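Which Paper Towel Holds the Most Water?
Project report by Bonifacio Aranda and Ramil Manalastas

Why we picked this

We both work weekend shifts at a diner, so we wipe up a lot of spills! The diner switched from Etberg towels to a cheaper roll called Drikard last spring and everybody argued over whether it was worse. We wanted real numbers. Our guess was that the thickest towel would soak up the most.

What we tested

We tested four kinds: Etberg, Drikard, Drornach and Gatchalian. Gatchalian is the brown folded kind from the school restrooms, and Ramil was sure it would come in last. We trimmed every sheet to the same size with a cardboard template, because the brands don't tear at the same length and our first set of data was useless until we fixed that.

Each sheet went into a tray with 100 milliliters of water for 30 seconds. Then we lifted it by one corner, let it drip and poured what was left into a graduated cylinder. The missing water was our result. We ran 11 sheets of each kind, which took most of November (the cylinder had to be dried every single time). 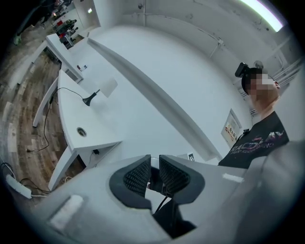
Results

Drornach won, and it wasn't close. It beat Etberg on every run, even though Etberg feels thicker when you pinch it. Drikard landed just behind Etberg, so the diner argument is sort of settled: it is worse, but only a little. Gatchalian did come in last. Adding up all the sheets, the towels took in 2,052 milliliters, more than a two-liter soda bottle!

What surprised us

Our guess about thickness was wrong. When we looked at Drornach under a magnifier we saw deep pockets pressed into it, and we think the water sits in those. Etberg is thick but nearly flat.

What we would change

The dripping step needs a timer. We stopped when it "looked done," and we didn't always agree on that. We would also like to try warm water and cooking oil, and the oil test is the one our boss keeps asking for.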